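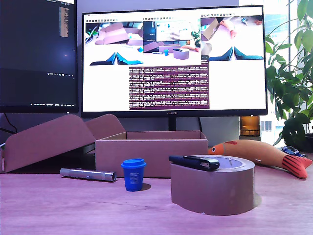

3.2 Shared desks and the placing of small objects

Sharing a desk with other workers changes the way a person keeps small things on it. Earlier studies of office space were mostly interested in walls, noise and the distance between colleagues, and they gave less attention to the surface of the desk itself. In our material the surface was the subject that people wanted to talk about most. Many of them divided it into a back part, which belongs to the screens, and a front part, which belongs to whoever is sitting there. The desk in Figure 1 follows this division: two monitors stand behind, and in front of them are a roll of brown packing tape with a black stapler lying across the top of it, and a small blue cup with a lid. We call such an arrangement, where one object is put on another, a stack, even when it has only two members.

Figure 1. Small objects in front of two monitors on a wooden desk.

The study was carried out at two workplaces. The first, Stundholm, is a translation office with rooms on one floor. The second, Garkness, is a mail-order seller of spare parts for sewing machines, where office work and packing are done in the same hall. At both places the staff had given up fixed desks before our visits began. We collected 1426 diary entries from the participants, of which 1195 mentioned at least one object by name and could be coded. The remaining entries were about the chair, the light or the temperature, and we leave them for another paper.

The coding was done by the second author and by Berkay Tatlı, first separately and then together. Where they did not agree, the entry was read again in its original language. This was important for the entries written in Turkish, in which the same word was sometimes used for tidying a desk and for collecting one's things before leaving. Bozkurt (in her earlier work on library reading rooms) met a similar difficulty and solved it by using two codes. We have followed her.

The entries show that stacks are treated differently from single objects. A single pen or a single cup was often moved by the next person without any comment in the diary. A stack was more often left where it was. One participant at Garkness wrote: "If two things are on each other, somebody has decided it. I work beside it." Another, at Stundholm, wrote that she cleared everything on Saturday, when the floor was quiet, but that she lifted the stacks and put them back in the same order.

Objects for drinking are a separate case. Participants described them as personal even when they had no name on them, and they were slow to touch them. Several entries speak of a cup which stayed on the desk over more than one shift - everybody had seen it, and everybody supposed that its owner would return. Tools such as staplers and tape were described as belonging to the desk, or to the firm, and moved between desks with less hesitation. The Lostik scale of felt ownership, which we gave to all participants at the end of the diary period, points in the same direction, although its items were written for larger possessions and some participants found them strange to answer. The results for each item are given in Section 4.1.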